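Workshop notebook, Cordeiro Laboratory, Pilville
January 4, 2019
Entry 41: Open day, household clearing demonstration

The laboratory opened to visitors this morning for the first time since October. Guests from the Okilholm technical college arrived first, followed by members of the public who had registered through the town library. Coats were left in the corridor, as the cloakroom is still being used to store the old conveyor parts.

The program had 2 sections. The opening talk, given in the meeting room, covered the Ramurent project and its interest in ordinary household chores. The projector needed a restart before the talk could begin, and the group moved to the demonstration late. Future schedules should allow a longer gap between the talk and the practical part.

The demonstration concerned the clearing of a bed on which food packaging and bottles had been left. Operators worked with a hand-held gripper in each hand. Visitors were asked to stay behind the tape on the floor and to keep the passage to the door clear. Most did so, although the tape is now badly worn and should be replaced before the next group.
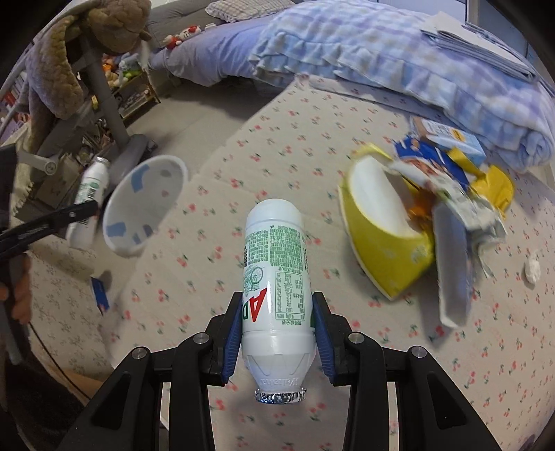 Questions from the college group were mainly about grip. One visitor asked how firmly a plastic bottle can be held before it gives way, and whether the operator feels any of that force through the handle. The answer given was that the operator feels some of it, and that practice matters a great deal. Light items raised more discussion. Paper bowls and empty wrappers move easily when touched, and the staff explained that such items are kept in the task on purpose – a bedroom at home contains plenty of them.

A second question concerned bedding. Soft surfaces sink under the fingers of the tool, and an approach that works on a table may catch the sheet instead. The Okilholm group has met the same difficulty with towels and offered to send its notes. These should be filed under 3399 with the other material on fabrics.

Several younger visitors wished to try the tools. Handling by visitors had not been included in the safety plan, so the request was declined. A spare pair set up at a separate table would answer it well next time, provided that the plan is amended first.

Remaining items:
– Replace floor tape.
– Return 9 folding chairs to the Pilville library.
– Check the finger pads on both tools for wear before the next session.
– Send the slides to Okilholm. The version on the shared drive is the old one and lacks the page on bedding.

The room was closed to visitors at noon. Cleaning of the demonstration area was entered in the separate log.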